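Section 3: Planning Your Purchase

Welcome back! If you've come straight from Section 2, you already have a Mindell planning account and a rough notion of the jobs you want your arm to do. Before anyone signs a purchase order, we'd like you to spend an afternoon with the planner, building your table and your task on the screen and letting the simulated arm have a go. It costs you nothing but time, and it has saved plenty of our customers (the Lomholm workshop among them) from ordering an arm with the wrong reach.

3.1 Before you start

Have your tape measure handy, along with the quote from your dealer. You'll want the arm, the gripper and the wrist camera listed on separate lines, so if your dealer has rolled them into one price, do ask for them to be split out.

3.2 Setting up the trial

1. Open the planner and choose New Site. Name it after the real room, or you'll be hunting for it in February when the budget comes round again.

2. Pick a table from the library and type in your own measurements. Round tables are measured straight across the middle.

3. Place the arm. Start with the base 50 mm in from the table edge and nudge it from there.

4. Set the payload. Enter the weight of your heaviest item in grams and add the gripper and camera on top. The planner stops you at 1000 g for the small arm.

Caution: Please don't leave the gripper out of the payload. Hanna Harasym on our support desk says this is the mistake she untangles most often, and it usually means paying for a bigger arm later on.

5. Choose a simple object for the first trial. A plain cup with no handle is a good one, with one finger inside the rim and the other against the outer wall.

6. Press Run, then pause once the fingers have closed. Turn the view until you can see both fingers and a fair bit of tabletop behind them. 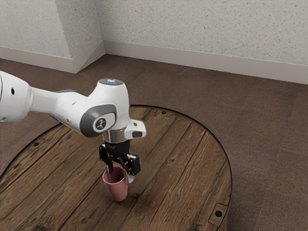
7. Save the view to your site folder and attach it to the quote request, so your dealer can see which gripper you have in mind.

3.3 Filling in the budget sheet

Enter the arm first, then the gripper, camera, mounting and training. We suggest keeping your hardware to 70 percent of the total and leaving the rest for fitting, spare finger pads and those first few weeks of finding your feet.

Note: Moroz and Vellilen mounts are priced per table, so a second table needs its own line.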